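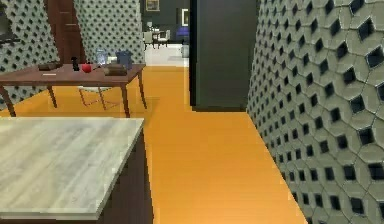

By Seema Lodhi | Jul 23, 2026

Kusum Garg had told me to come hungry, and I did, which was smart of me. Before I even had my recorder out there was a plate of cumin biscuits on my knee and a second plate waiting. "Eat first," she said. "I talk better when the other person's mouth is full."

I'd come to ask her about moving. Kusum left the house on Grudereck Street last October after 31 years of marriage, kids, in-laws and one very long kitchen remodel, and she now lives on her own in an apartment in Merthorpe. She went from a house with a basement, an attic and a shed to about 700 square feet, and I wanted to know how a person does that without losing her mind (I have moved twice in my life and cried in the truck both times).

"Oh, I cried," she said. "I cried over a blender. It didn't even work! My sister-in-law found me sitting on the stairs holding the jug."

The sister-in-law is Sunita Mishra, and she was there too for most of the afternoon, correcting the dates. According to Sunita, the packing took the whole summer. According to Kusum it took three weeks, plus a lot of tea.

I asked where she started. Everyone I know says start with the closets.

"Spices," Kusum said right away. "I started with the spices because I thought it would be easy. Then I found asafetida from before my son was in school. I found four bags of the same mustard seed. I had to go lie down."

After the spices came the paper, and the paper was bad. She had every electric bill. She had report cards, wedding invitations for couples who have since divorced, and the warranty for a car that was sold long ago. Her rule in the end was that a piece of paper could stay if it made her laugh or if the government might ask for it. Everything that passed went into one suitcase, and the suitcase went under the bed.
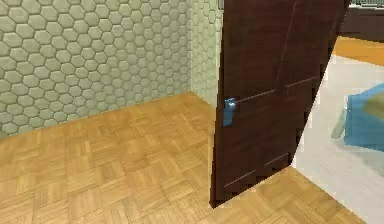

Kundis | Issue 2

"Furniture was simple," she told me. "You measure, it doesn't fit, goodbye." Her cousin Kuldeep Solanki did the measuring and by all accounts was merciless about it. The dining set went to him, in fact, and Sunita raised her eyebrows at me when this came up. Kusum just laughed. "He has six people at dinner every night! I have me, and sometimes I eat standing up."

The boxes were harder, and so was the bill. The first mover wanted $1,088, and that was before anybody had mentioned the stairs. Kusum thanked him, hung up and called a smaller outfit called Tripathi, two cousins and a truck, who did it for $453 and carried the sewing machine down as if it were a baby. She gave them lunch. She gave me their number as well, and told me to say she'd sent me.

So what does she miss? I was expecting the garden, or the neighbors.

"The noise of the back door," she said. She thought about it for a bit and had another biscuit. "You had to lift it a little and then push, and it went thunk. I always knew who was coming in by the thunk. My husband was a loud one. My daughter, you could barely hear her, especially after midnight."

She doesn't miss the shed. She doesn't miss the gutters either, or shoveling, or the neighbor's leaf blower. In Merthorpe she can walk to the library and the fish shop, and a retired bus driver down the hall, Kiran Rathore, has taught her a card game that she now plays for pennies most evenings. She's up by a fair amount. She wouldn't say how much, in case he reads this.

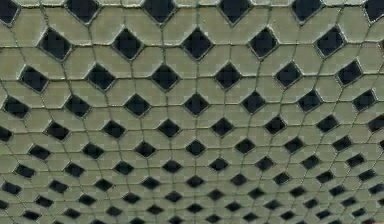

Pale green tile with small black diamonds.

I asked whether she'd tell other people her age to do it, and she got a little cross with me, in a nice way.

"I don't tell people. My friends ask and I say, how are your knees? If your knees are good and you like your house, stay in it. I moved because I was heating rooms for nobody and I got tired of carrying the vacuum up and down. That's all. It wasn't wisdom."

Sunita said it was a little bit wisdom.

"It was the vacuum," said Kusum.

There was one thing she regretted giving away, and it was a pressure cooker, the old heavy kind with the whistle. Her new one beeps. She's asked around the family and nobody will admit to having the old one, though she has a strong suspicion, and she looked over at Sunita for quite a while when she told me so. Sunita got up to check on the tea.

I left with a bag of biscuits, a jar of lime pickle and one of the four bags of mustard seed, which she swears is still good. I haven't opened it yet.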